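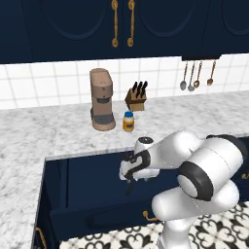

Thursday

Went to the council meeting at Bosville tonight. It started at seven and the camera item didn't come up until after nine. Before that we had the drainage contract and a long argument over parking behind the library.

The plan is to put license plate readers on the three roads into town. The company is called Skernis. The police want to keep every plate for 100 days, whether or not the car is wanted for anything. The chief said the readers at Jirnside logged 4,000 plates in their first weekend. He gave that as a point in favor. I wrote it down because I thought it was the best argument against.

I had signed up to speak and got my two minutes. I asked who can search the records and whether they need a warrant. The chief said officers need a "law enforcement purpose," and they type it into a box. I asked if anyone reads what goes in the box. He said there would be an audit. I asked how often and my time was up.

Pak-hei Tai went after me and did better. He had read the whole contract, attachments included, and found the part that lets Skernis share data with any other department on its network unless our town opts out in writing. Two of the council members plainly had not seen that page. Szulc asked the town attorney if it was right, and the attorney said she would have to get back to them.

The petition went in with 522 names. The clerk stamped it and put it under her folder. I had hoped they would read the number out loud but they didn't.

In the end they tabled it until October. Szulc wants a retention limit and a warrant rule for anything older than a day, and she may have the votes for the first one. I don't think she has them for the second. The mayor kept saying it's only what anyone could see from the sidewalk. I've heard that from him before and still don't have a short answer to it. One person on the sidewalk doesn't remember every car for three months, but that takes too long to say when the light is already yellow.

Talked with Pak-hei in the parking lot until they shut the lights off. He is going to write up the sharing clause on one page and I am going to ask Jirnside for their search logs. I expect they will refuse or charge me for copies. I should ask for the fee waiver in the first letter this time.

Home by eleven. Ate toast. Need to call the dentist in the morning and return Pak-hei's binder.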